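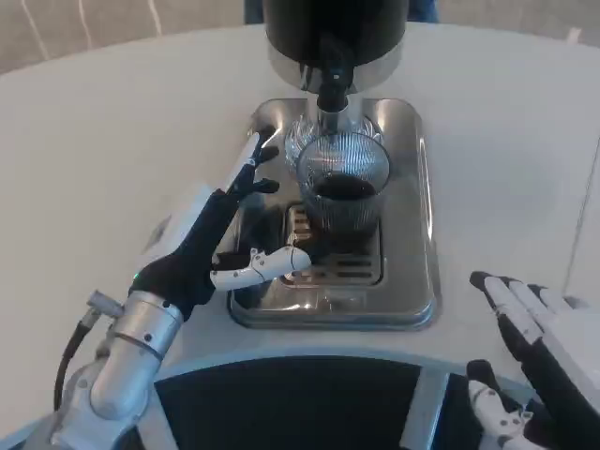

동네 카페가 오래 앉아 있게 해 주던 시절에 대하여

사월에 우리 동네 카페 하나가 문을 닫았다. 간판에 'Söderlund'라고 적혀 있었는데 단골들은 발음이 어려워 그냥 '모퉁이집'이라고 불렀다. 나는 그 집에 9년을 다녔고, 그동안 쓴 원고의 절반쯤은 창가에서 두 번째 자리에서 나왔을 것이다. 그러니 이 글은 어느 정도 편을 드는 글이라고 미리 말해 두는 편이 낫겠다.

요즘 카페에 가면 이용 시간 안내문부터 눈에 들어온다. 두 시간, 어떤 곳은 90분. 콘센트를 막아 둔 집도 있고 의자를 일부러 딱딱한 것으로 바꾼 집도 있다. 주인 사정을 모르는 바는 아니다. 월세는 오르고 원두값도 오르는데, 한 잔 시켜 놓고 해 질 때까지 버티는 손님이 고울 리 없다. 나도 젊을 때 넉 달쯤 찻집에서 일해 봐서, 빈 잔을 앞에 두고 꿈쩍도 않는 손님의 뒷모습이 얼마나 커 보이는지 안다.

그래도 나는 오래 앉아 있을 수 있는 가게가 동네에 하나쯤은 있어야 한다고 생각한다. 집은 쉬는 곳이면서 빨래와 설거지가 자꾸 말을 거는 곳이고, 도서관은 고맙지만 소리 내어 웃을 수가 없다(공원은 또 겨울이 문제다). 아무 용건 없이 남들 곁에 앉아 있다가 가끔 날씨 이야기나 한마디 나누고 돌아오는 자리, 그런 자리가 사람에게는 밥만큼은 아니어도 국 정도는 되는 것 같다.

모퉁이집에는 테이블이 4개뿐이었다. 그래서 손님들끼리 알아서 눈치를 봤다. 누가 문을 열고 들어와 두리번거리면 제일 오래 앉은 사람이 슬그머니 짐을 챙기거나, 같이 앉으시라고 가방을 치웠다. 안내문은 한 장도 없었다. 나는 그렇게 합석을 하다가 고사리 삶는 법을 배웠고, 좋은 치과를 소개받았고, 모르는 분의 손주 이름을 같이 고민한 적도 있다. 그 아이가 이제 학교에 다닌다니 세월이 참!

물론 그 집은 결국 문을 닫았다. 이 대목에서 내 주장은 좀 궁색해진다. 손님의 염치로만 가게가 굴러가지는 않는다는 증거 아니냐고 물으면 딱히 할 말이 없다. 다만 오래 앉을 사람에게 자릿값을 조금 더 받거나, 손님이 뜸한 오후만이라도 시간제한을 풀어 주는 방법은 있을 것이다. 옆 동네 'Nilier'는 평일 두 시부터 다섯 시까지 안내문을 뒤집어 놓는다. 나는 그 집에 가면 미안해서 꼭 케이크를 하나 더 시키게 되는데, 그런 손님이 나만은 아닌 듯하다. 오후에 가 보면 늘 케이크 접시가 여기저기 놓여 있으니 말이다.

구청에서 상점가 지원을 한다고 할 때도 간판 교체 말고 이런 데를 살펴 주면 좋겠다. 간판은 이미 충분히 예쁘다. 비 오는 날 혼자 사는 어르신이 한나절 앉아 있어도 눈총받지 않는 의자 몇 개가 나는 더 반갑다. 모퉁이집 자리에는 휴대폰 가게가 들어온다고 한다. 지나갈 때마다 유리문 안을 들여다보는데, 창가 쪽 벽에 붙어 있던 긴 선반은 아직 그대로다.

최종 수정: 2026.08.16

최근 글
- 장바구니를 접는 여러 가지 방법
- 버스 274번 종점까지 가 보았다
- 이웃에게 반찬통을 돌려줄 때
- 스물아홉에 산 우산 이야기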